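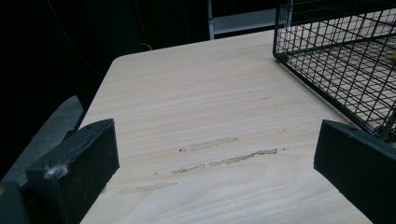 Catalogue page 4

Merari Two-Finger Hand Tool
Table-top handling, sold and supported by Plisico

The Merari is a hand-held gripper with two black fingers. An operator carries it to the bench, closes it on an item, moves the item and lets go. The same fingers fit the Merari arm mount, so a job worked out by hand can be moved to an arm without changing the part that touches the goods.

Order code: 1345
Arm mount: 754
Replacement finger pair: 600

Where it is used

Most buyers use the Merari for small mixed goods on ordinary tables and in open baskets. Wire mesh baskets are common on these benches, and the angled tops of the fingers help when reaching down beside a rim. The tool needs no special work surface. Wood with a few marks on it is fine for practice, though thick residue should be scraped off before long runs.

Open day at Doolan

Plisico is holding an open day at the Doolan workshop on 2018-08-06. Visitors can try the hand tool at the table and then watch the arm repeat a similar job. Siiri Harju will run the bench and Teguh Wijaya will look after the arm.

The program is short:
Picking items out of a basket and setting them on the table
Moving items near a table edge and a rounded corner
Changing a finger pair
Questions about mounts, service and delivery

Bring your own goods if you can. Anything that fits in one hand is suitable. Please leave liquids and glass at home. Visitors with long hair should tie it back before going near the arm, and the operator's say is final on who stands where.

At the May demonstration, Vilho Lehtinen from Flolen brought a box of small packed parts and spent most of the session on those. He found the flat finger fronts good on square packs and less good on thin bags, which tended to fold. Our advice for bags is to come in lower and close slowly. We will have bags on hand again for anyone who wants to compare.

Care of the fingers

Wipe the fingers with a dry cloth at the end of each shift. Lint collects at the lower corners – pick it off by hand and do not use a blade. Dust on the finger faces makes light packs slip. Check the screws when you change a pair and replace both fingers together, even if only one is worn.

What is in the box

Hand tool with one finger pair fitted
Spare screws and key
Cloth
Printed guide

The arm mount is sold separately. Basket and table are not included.

Booking and orders

Places at the open day are free but must be booked through Ritva Koivisto at the Plisico sales desk. Tell her if you are bringing goods to test, and whether you want time on the arm as well as the bench. Sirkka Räsänen handles orders for existing account holders, including finger pairs for the older grey model.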